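Can a robot pick up around the house yet, or is it still all demos?
Asked in Home Automation, 3 answers

My mother is 81 and has trouble bending down, and my brother has gotten it into his head that we should all chip in for a home robot instead of having someone come by on Sunday to tidy up. All she really needs is for things to get up off the floor and into a basket – fruit that rolls away, yarn, the mail when she drops it. I told him I'd ask people who know more than I do. He has been reading about a company called Hilura and he is very excited, bless him, but every clip I find is either sped up or a cartoon. Is this something a regular family could buy and use, or should I tell him to hold on to his money?
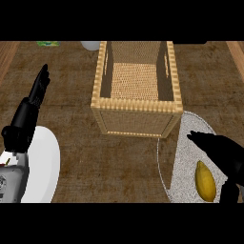

Category: Household chores > Picking up and putting away

Answer by Purificación Aranda
Accepted answer, 39 people found this helpful

First of all, your mother is lucky to have the two of you fussing over her! I spent 12 years setting up packing lines before I retired, and I still follow this stuff more than is good for me, so let me try to be fair to your brother.

The chore in your picture, a yellow fruit on a fluffy rug with an empty basket close by, is a very good one to ask about. It looks like nothing, and you or I would do it while talking on the phone. Yours is a computer simulation, so the same job can be run over and over with the fruit in a slightly different spot, and nobody's lemons get bruised. Machines have become pretty good at that. A real living room is harder. A soft rug gives when you press on it, round things roll, and the light at four in the afternoon is nothing like the light at breakfast.

On the shop floor we had it easy, because we could bolt everything down. If a part came in crooked, we built a little fence so it couldn't. You can't put fences all over your mother's house (well, you can, but I wouldn't want to be the one to tell her).

So my answer is wait. If your brother insists, have him ask the seller to do the job in her own house, with her own rug, at normal speed, and with no one steering from another room. Ask what happens when it drops something, too. I'd pay for the Sunday help in the meantime. A person will also notice if the milk has gone off.

Answer by urquijo_fan
6 people found this helpful

get her a reacher grabber. 24 bucks at the pharmacy, my dad loves his

Answer by Wurkport Dan

I can only speak for the warehouse side. We have arms that move boxes between belts all night and they're great as long as the boxes are what they expect. Somebody sent through a bag of oranges in April and we had to stop the line. I'd guess homes are a few years off, but I'm no engineer. Does she have a dog? That would make a difference, I think.

Comment from the asker: No dog, one very old cat. Thank you all, I'm sending this page to my brother.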